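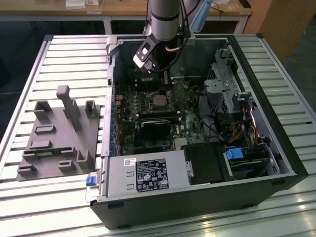 March, just after ten at night

Three viewings today and my feet are killing me, but I think I've found it! I can hardly sit still to write this.

The first was the flat in Womberg, the one with the balcony I'd been going on about for a fortnight. Lovely balcony. Unfortunately the rest of it was a corridor with rooms hung off it, and the second bedroom wouldn't have taken a bed unless you climbed in from the doorway. The agent kept calling it a study. Service charge 2000 a year, too, and the lift was out. I was polite and left after ten minutes.

Then a terrace on Prengate, which I liked more than I expected. Big square kitchen, a proper larder with a stone shelf, and the neighbours had snowdrops all down the path. But it backs right onto the bus depot, and while we were upstairs something started reversing and beeping and didn't stop. I asked how early they begin and got a very vague answer.

And then Sterndale! I nearly cancelled because it was raining so hard and I'd had nothing but a cereal bar since breakfast. So glad I didn't. It's number 13, the end one, with a side gate and a bay window that somebody has had the good sense to leave alone. Original floorboards in the front room (a bit scuffed, I don't care), a fireplace that has been swept, and upstairs two real bedrooms plus a box room that would do for all my sewing things. The bathroom is avocado. I mean the full suite, bath and all — and I think I love it.

The garden is long and thin and mostly brambles, with an apple tree at the bottom that badly wants pruning. I stood under it getting soaked and planned where the beans would go. You can see the hill from the back bedroom, and it's a six-minute walk to the station, because I timed it on the way back, uphill and in wet shoes.

Things to worry about: the boiler is older than I'd like, there's a brown patch on the ceiling over the stairs, and the wiring in the kitchen looks as if it was done in a hurry. Pearce can do a full survey for roughly 700, with the report back inside a week, so I'll ring them first thing. Must also ask whether the shed stays, who owns the left-hand fence, and if the loft has been insulated.

I've done the sums on the back of the particulars twice now and they work both times, if I keep the car another year and go easy on curtains. Going to offer a bit under and see what they say.

Second viewing at half past four tomorrow. Take the tape measure, the good torch and a sandwich. Bed now, though I'll only lie there choosing paint for the hall — I'm thinking yellow.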